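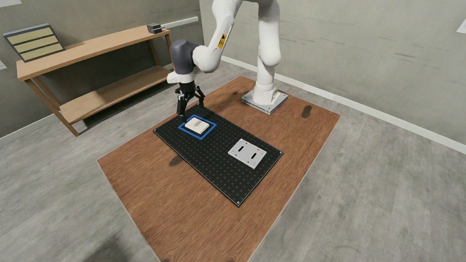
When the arm came to our packing shop in March, I figured my tips page was finished. Who needs bench tips from me if a machine does the fiddly bits? Well, my wrists quit aching, and I got a whole new set of tips! First one: give every part a home you can see from across the room. A bright blue outline on a black board, like the one around that little white block, beats any label I ever wrote.

Manolis Spanos on the Culico line uses colored tape for his — same idea, and it peels off clean.

My other big one is to wipe down the bench at the change of shift. I used to hand-place 200 pieces before lunch, so I never saw the dust. Now I check trays and fix the odd jam, and I take 20 minutes to teach the new folks (I do miss the chatting over the bins, though). Keep a stool handy, you'll stand around more than you think.

Search tips Go

Contact Randville Bench Tips | Copyright | Back to top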